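Filed under: How Things Stay Up | Ages 8 to 11

Why Doesn't a Picture Frame Fall Over?

Somewhere in your home there is probably a picture frame standing on a shelf, minding its own business. It may have a photo of you in it, aged two, with food on your face. You can't do much about the photo. You can, though, find out how the frame manages to stand there all day without a rest.

It is harder than it looks. Try standing a playing card on its edge. Go on, we'll wait. The card falls over, and it will keep falling over until you get bored, which at our office took four minutes.

The middle of the weight

Every object has a spot where its weight balances. Grown-ups call this the centre of gravity, and they say it in a serious voice. Yours is somewhere near your belly button when you stand up straight. A picture frame's is usually near the middle of the picture.

As long as that spot stays above the part touching the table, the object stays up. The part touching the table is called the base. If the middle of the weight wanders out past the edge of the base, over it goes, and somebody comes in from the next room to ask what that noise was.

A playing card has a base about as wide as a playing card is thick. That is hardly any base at all, so the smallest wobble is enough to finish it off. A chunky frame has a bit more to stand on.

The leg at the back

Most thin frames cheat. They have a flap on the back that swings out like a leg, so the frame leans on it a little. Now the base isn't just a thin line along the bottom. It is all the space between the bottom edge and the foot of the leg, and the middle of the weight has plenty of room to be lazy in.

Painters' easels do the same trick. So do stepladders, and so do you when somebody on the bus brakes hard and you stick one foot out.

Books can cheat too. A hardback will stand on its end if the covers are stiff enough, and opening it slightly helps a lot, as the two covers spread out and make a wider base. A floppy paperback just sighs and lies down.

Small frames are fairly easy to place on a table. Hold both sides, keep it upright, and don't let go until the whole bottom edge is touching the wood.
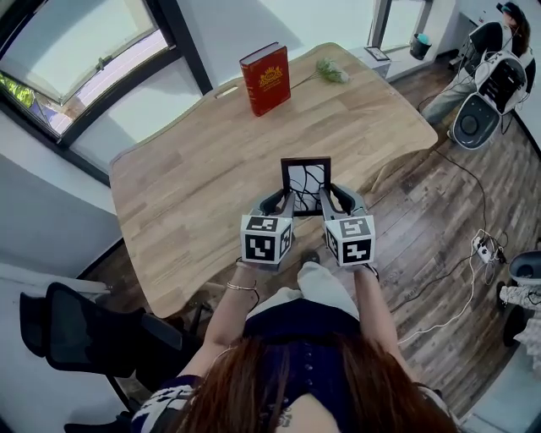
Things that knock frames over

Draughts are the main suspects. A frame is flat, so it catches moving air rather like a sail, and an open window on a blustery afternoon can flatten a whole row of aunties.

Wobbly tables are next. If the table rocks, the base tips and the middle of the weight slides towards one side.

Then there are cats. Science has no answer to cats.

Try it yourself

You need a piece of stiff card the size of a postcard, some sticky tape and a ruler.

1. Stand the card on its long edge. Watch it fall.

2. Cut a strip of card 10 centimetres long. Bend over the top end and tape it to the back of your card, halfway up, so the strip swings out like a leg.

3. Stand it up with the leg close in. Blow gently.

4. Pull the leg out further and blow again. Does it take a bigger puff?

5. Keep pulling the leg out. At some point the whole thing slides flat on its back, looking embarrassed. Measure how far out the leg was just before that happened and write it down.

If your leg keeps skidding, try standing it on a tea towel. The rough cloth grips the foot, and that grip is called friction. It has its own page, next to the one on why socks are dangerous on stairs.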